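Rorna Breakfast Corner Set
Item 39, sold by Sterkura
Page text by Shiuli Roy, last checked 20th February

We were slow to list this one. Breakfast sets tend to be a box of thin plastic that ends up under the couch, and the maker's leaflet, with its talk of "endless mornings of discovery," didn't help. After 4 weeks of having one out on a table we agreed to stock it, with some grumbling.

The pink plate is the part we'd buy again. It has a raised rim, so things tend to stay on it. The wicker basket is nicer than it needs to be, though wicker collects crumbs and you can't put it through a dishwasher. The toy rolls look good enough to fool an adult across the room. The banana fools no one.

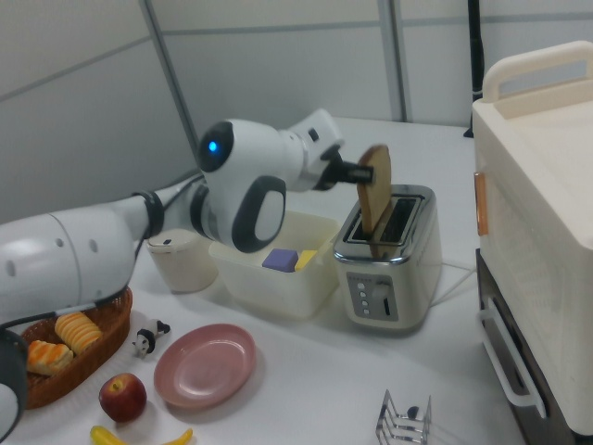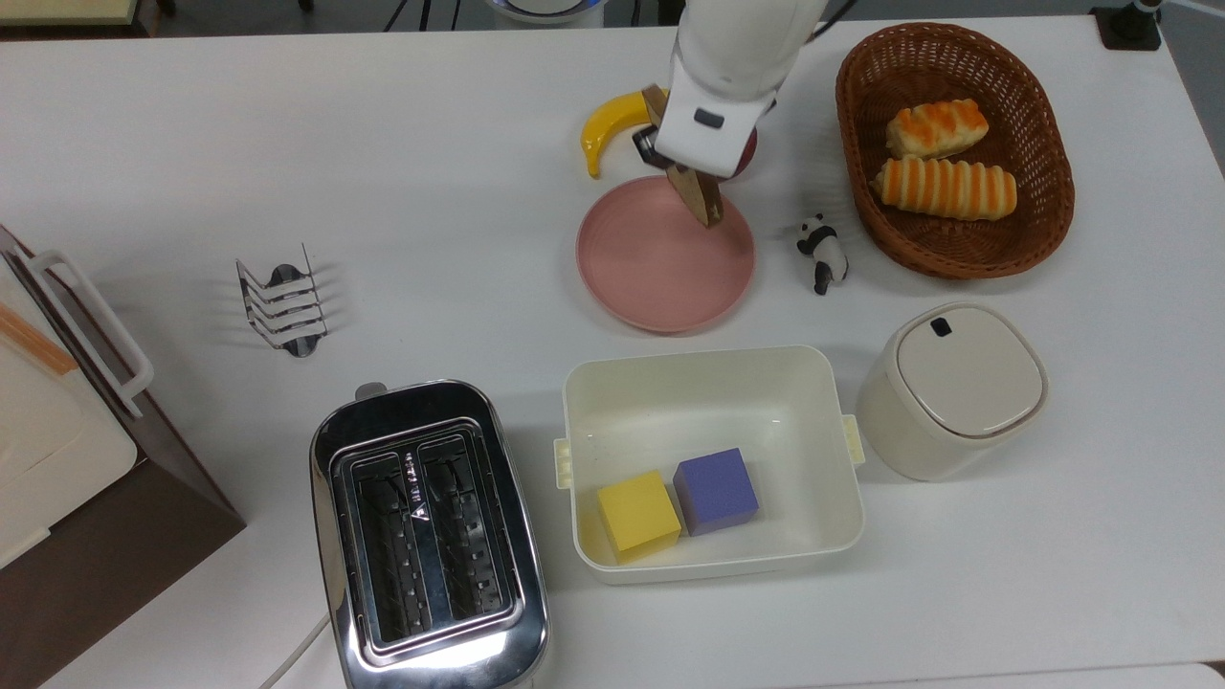

Please note that the toaster, toast rack and canister are not part of the set. Neither is real bread. We get asked this a lot, and the leaflet is vague enough that we understand why. If you want to use a working toaster in the same play corner, an adult should be the one running it.

The foam blocks and the plastic bin are sold separately under the Geka name. Are they worth adding? The bin, maybe. You can get foam blocks anywhere, often for less.

The leaflet also claims the basket will survive 3,000 openings of a cupboard door, a test we can't make sense of and haven't tried to repeat. Krum Dervishi in returns has had 9 sets back so far, mostly over loose strands in the wicker. He replaces the basket only, so keep the rest and send him a note with your order number.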